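Gernutix Bench Cell, two-arm version
November | Eetu Partanen

The Bench Cell is a small rectangular enclosure for two tabletop robot arms. It is sold as a kit of cut extrusion, brackets, wall panels and a floor mat, and it is meant to be assembled at home or in a shared workshop with hand tools. The current version was developed on a bench at Fullumell, where the prototype is still in use. Arms are not included. The front rail is drilled for the Lernau base plate, and a blank rail is available for anything else.

Frame

The frame is silver aluminum extrusion, 20 mm series, with the front left open for the arms. The front and back rails are 1,181 mm long. All cuts are square and the ends of the load-bearing rails are tapped. Corner posts come with the panel slots already cleared of burrs. Assembled weight without arms is nearly 17 kg, so a second person is useful for the last move from floor to bench.

Put the frame together on a flat surface with every corner bolt finger-tight. Measure both diagonals, adjust until they match, then tighten from the bottom up. If the frame is out of square at this stage, the wall panels will bow once they are in the slots and no amount of trimming will fix it afterward.

Arm mounting

Both arms bolt to the front rail on their own base plates and face into the cell. Each plate takes four M5 bolts with drop-in nuts. The plates can slide along the rail before tightening. Set the spacing with the arms unpowered and move each one by hand through its full reach. The grippers should be able to meet at the middle of the floor with the elbows clear of each other. On the prototype that took three tries.

A wrist camera can be fitted to either arm. Route its cable back along the links with enough slack for a full wrist rotation. A stiff loop above the wrist is acceptable. A loop that hangs below the gripper will catch on the first basket rim it meets.

Wall panels

Panels are supplied by Poulain in printed or plain finish and drop into the extrusion slots from above before the top rails go on. The printed sets are continuous across the back, left and right walls. The Snow Market set has a pale teal ground with white dots, a pink scalloped awning along the top, white picket fence along the bottom and red-capped mushrooms in between. Plain sets come in light gray and off-white.

Fit the back panel first. With a printed set, check the awning line at both rear corners before closing the frame, as a panel that has not seated fully in its lower slot will show as a step in the pattern. Panels wipe clean with a damp cloth. Do not use acetone on the printed face.

Wall fittings

Two mounting methods are supported.

Screw-fixed: for baskets carried on a side wall. Use the supplied backing strip behind the panel. Screws driven into the panel alone will work loose.

Rail-hung: for anything with a hook or handle that can pass over the back rail. Quick to move, but a hanging basket swings when a gripper touches it. If repeatable position matters, use the screw-fixed method or tie the lower edge.

Baskets are not part of the kit. Any light wire basket is suitable. Keep the load on each wall below 2 kg.

Floor

The floor is a printed mat with a gray stone texture, cut to fit inside the lower rails. It lies loose. Under heavy use it can creep toward the front, which is cured with two strips of double-sided tape along the back edge. The surface gives light plastic trays enough grip for ordinary picking, though a tray that is pushed hard will slide. Mark its starting place with low-tack tape if you need to put it back in the same position.

Wiring

A gray slotted duct runs below the front rail and takes power, data and camera leads for both arms. Cut the duct 11 mm short of the posts at each end to leave room for the corner brackets. Run motor power at the back of the duct and camera leads at the front. The controller board mounts near the left base plate, where its indicator can be seen from the operator side. Sleeve all moving cable. Fixed cable does not need it.

There is no emergency stop in the kit. Fit one on the power input before the arms are energized for the first time, within reach of where you will be standing.

Build time

Allow one evening for the frame and panels and a second for arms and wiring. Hex keys in 3, 4 and 5 mm, a tape measure and side cutters are sufficient. A torque driver is helpful on the base plates.

Known issues

The slot covers supplied with the first batch are too tight and should be warmed before fitting. The left and right side panels in printed sets are different parts with similar labels, so lay them both out face up before removing the film. Teal panels reflect a slight color cast onto white objects; set camera white balance inside the cell with the final lighting on.

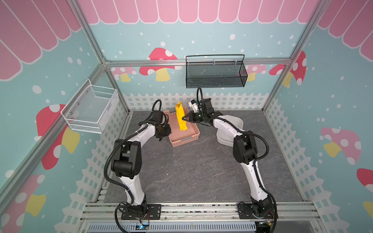 For first tests, keep the contents of the cell to a couple of light plastic containers and one soft item. Run at low speed with one arm parked, then swap, and only then run both together. Recheck the base plate bolts after the first hour.

Comments (3)

mk_extrusion
Are the rails available without the tapped ends? I have a pile of inside-corner brackets to use up.

Eetu Partanen
Yes, select the blank rail option for all sides and leave a note with the order. The tapping is done last, so it is easy to skip.

tobler
Confirming the creep on the mat. Tape fixed it. I also had to shim one post because my bench has a dip in it, so check the bench before blaming the frame.

Filed under: Workshop equipment > Robot cells and enclosures > Kits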